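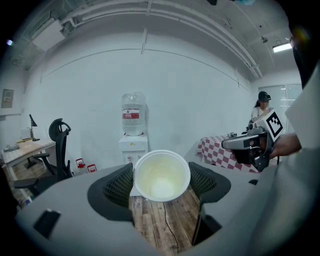 Hilero is my list of free sample offers, the kind where you fill in a form and a little packet or bottle shows up in your mailbox (or doesn't). I started it as a spreadsheet for myself, then my sister wanted it, then some people from the freebie board wanted it, and now it's a folder with a README like a grown-up project. Samples in this list means stuff you request from home and get by mail. The splash of pale yellowish liquid in the bottom of a white plastic cup, like the one up top, is about as much as you get from plenty of the drink offers once you've mixed them, so please keep your hopes at that level when you browse the drinks section! Full-size freebies are in here too but they're rare and they go fast.

Last updated 19 Jun 2024.

What's in the folder

offers.csv is the main thing. One row per offer, 783 rows right now. Two of those are the same shampoo packet listed twice under different landing pages, and a third looks like a duplicate but is a different scent, so leave that one alone. I keep both shampoo listings and mark the second with "see other" in the notes. I know, I know, it should be one row. The two pages had different closing dates and I couldn't decide which one to believe.

arrivals.csv is what came to my house and to Valeriano's. Valeriano Sarmiento lives in an apartment building with locked mailboxes and I live on a rural route, so between us you get a decent idea of how packages do in both situations. Small padded envelopes are fine at both places. Anything boxy goes to the post office for Valeriano and onto the porch for me.

dead.csv is offers I pulled out of the main file after the page went away. I don't delete anything for good. Companies bring the same sample back every January with a new picture on it and I like being able to look up what it was last time.

notes.txt is me talking to myself. You can skip it. There's a recipe for banana bread in the middle and I'm not moving it.

The columns in offers.csv

name: what the company calls the sample, copied as they wrote it, capital letters and all.

maker: the company whose product it is. Sometimes that's not the company mailing it.

sender: who mails it. If this is blank I never found out.

kind: one of skin, hair, drink, snack, pet, baby, cleaning, other. Protein powder is drink. Dog treats are pet even when they look nicer than my snacks. Lip balm went back and forth and ended up in skin.

found: the day I first saw it.

closes: the closing date if the page gave one. "While supplies last" is entered as WSL. Please don't change WSL to a guess, I've had to undo that a few times now.

limit: how many the company says it is giving away. Most don't say. When they do it's nearly always a nice fat number like 500 or 3000, and I copy whatever the fine print says.

asks: what they want from you. Email, address, phone, birthday, a survey, a social follow, or a review after. This column is the one I use most. If they want a phone number I usually skip it — your call.

card: yes or no, did the form ask for a payment card. If it's yes, it shouldn't really be in a free sample list, but I keep them with the yes so folks can search the name and find out before they get to the last page of the form. "Just pay shipping" counts as a yes.

where: US, lower 48, Canada, or both. Sorry to Alaska and Hawaii, I've got a cousin in Anchorage who has opinions on this.

notes: anything else.

Things that are in arrivals.csv and not in offers.csv

Six columns: name, who (K for me, V for Valeriano), requested, arrived, size, and comment. Size is what's printed on the packet. If there's nothing printed we leave it blank, we're not getting out the kitchen scale. Comment is stuff like "crushed," "two in the envelope," "smells like a dentist." I've been asked to turn the comments into a star rating and I don't want to. A free packet of conditioner doesn't need three and a half stars from me.

If arrived is blank then it hasn't come. It might still! The longest wait I've had was a tea sampler from Kenance that I'd forgotten all about, and it turned up with a very sweet apology card. Before that I'd been telling everybody Kenance offers never came, so I went back and fixed their notes. If you have an old copy from before the fix, get a new one.

How I find the offers

Mostly by looking. I read the company newsletters over breakfast, I check the freebie board at lunch, and friends forward me things. I used to run a little alert thing called Diretus that pinged me whenever a page had the words "free sample" on it, but it also pinged me for carpet, paint, ringtones and one very long poem. I turned it off. There are still some rows from that stretch with "via Diretus" in the notes, and those are the ones I'd double-check first.

Every row that goes in, I open the form myself and get as far as the address page. I don't always submit it. We don't have a baby in the house and I'm not going to take diapers off somebody who does, so the baby rows are checked up to the form and no further, unless a reader wrote in to say theirs came.

What I don't include

Giveaways and drawings, where you might win and probably won't. There are great lists for those and they're run by people with way more patience than me. Samples handed out in stores. Birthday freebies at restaurants (my sister has that list and she guards it). Anything you have to be referred into. Anything that wants you to sign up three friends.

Medicine is out too, including vitamins. I had a few vitamin rows early on and took them out after a long talk with a pharmacist in my family.

Stuff to know before you lean on it

The list leans hard toward hair and skin. Partly that's what companies like to mail, and partly it's me, I have a shampoo problem. Pet is thin. If you've got cats and you've been getting good samples, I'd love to hear from you.

It's also an English-only, mostly US list. The Canada rows come from one reader who sends them in batches, and when she's on vacation there aren't any.

Closing dates are whatever the page said on the day I looked. Companies run out early and leave the form up, and you won't find out until you never get anything. I can't fix that one. For a while I tried keeping a "still working" column and it was wrong by dinner every day.

The Zaidi rows need a special mention. Zaidi mails for a whole bunch of smaller brands, and for a while I had Zaidi down as the maker on all of them. I've gone back and split maker and sender on the ones where I could tell from the packet. The rest still say Zaidi in both columns, so if you're sorting by maker and Zaidi looks gigantic, that's why.

Opening it

It's a plain CSV and it'll open in whatever you use for spreadsheets. One heads-up, some programs see the limit column and try to turn it into money, and then everything has a dollar sign. Set it to plain number and you're good. Commas inside a name are in quotes. Dates in found and closes are year first so they sort right. I typed them the other way for the whole first winter and then spent a weekend flipping them, so if you catch a closing date that comes before the found date, it's probably one I flipped wrong.

On a phone it's kind of miserable, sorry. Filter by kind first and it gets better.

Sending me an offer

Please do! Send the link to the company's own page, what they're giving away, and whether the form asked for a card. That's plenty. Screenshots are fine as an extra but I can't click on them. If you got the sample already, tell me how it showed up and I'll put a line in the notes with your first name, or no name if you'd like that better.

I don't take links with somebody's referral code stuck on the end. I'll trim it off and use the clean page if there is one. I don't get paid for any of these either, and no company has ever asked, which hurts my feelings a little.

Corrections go to the same place as offers. Row number plus what's wrong is perfect. If the row number's moved since you downloaded, the name works.

Using it yourself

Copy it, sort it, print it out and stick it on the fridge. If you post it somewhere, put "Hilero list, Kwaku Bonsu" on it and the date from the top of this page so people know how stale it is. Please don't sell it. And please don't feed it to one of those auto-fill things that request every sample in the country in one go — the little brands only have so many packets.

A word on your own inbox

Make a separate email address before you request anything. I didn't, and my regular one has been buried in conditioner coupons ever since. Use your real mailing address and write the apartment number the same way every time, Valeriano lost a couple of good ones to a form that ate the # sign. He writes "Apt" now.

Next on my list is cleaning up the snack rows and asking around for more cat people. The dead file needs sorting too, but that's a rainy-weekend job and the tomatoes are coming in.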